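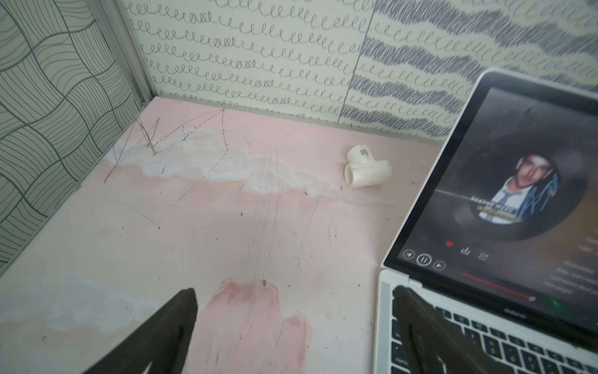 Whether a machine can do household chores yet depends on which chore you pick and how much failure you will put up with. I have spent more time on this than planned since October, mostly with a two-armed bench setup at Flanddale. Small jobs are the honest test. A laptop left open with a music player on it needs one press on a pause button or a key, and the pipe tee lying beside it needs picking up and putting somewhere sensible. A worn, stained tabletop makes both harder for any vision system trained on clean surfaces.

Changing the battery in a wireless mouse is worse. The lid has to come off, the mouse has to stay upside down, and the cell has to be levered out of a slot made for fingernails. My notes cover 177 attempts at jobs of this size. Trernen's controller is fine on approach and poor on contact - it knows where the slot is and has little idea how hard it is pushing.
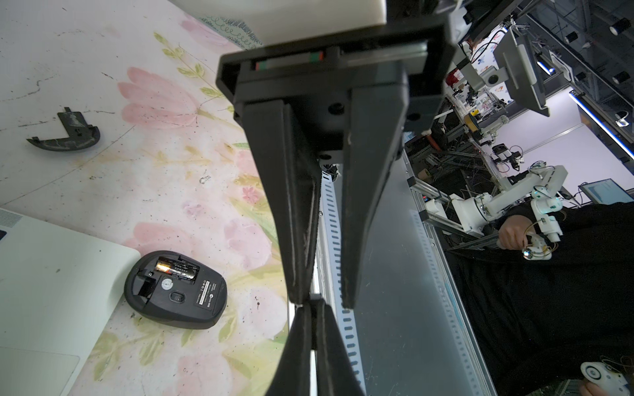
Kondar commented under my last post that battery changes are a bad benchmark, as a household does 5 a year and would sooner have the washing-up done. I accept the arithmetic. The washing-up still involves thin edges and tight gaps, so the skill carries over.

Keyboards are kinder. The keys sit in known rows and forgive a few millimetres of error.

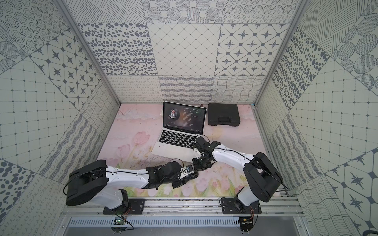

The trouble starts when both arms want the same bit of space. Pap's planner solves this by making one arm wait, which is safe and slow. A job I can do in 2 seconds took 20 on the best run. On a shop floor that would be costed and rejected, but at home, with no one watching, it might pass. 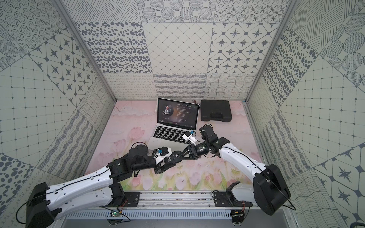

What I would pay for now

Fetching and clearing, on a flat surface, with objects the size of a fist. I would not yet pay for anything with a lid or a catch. Next on my list is a repeat of the battery job with force sensing at the fingertips.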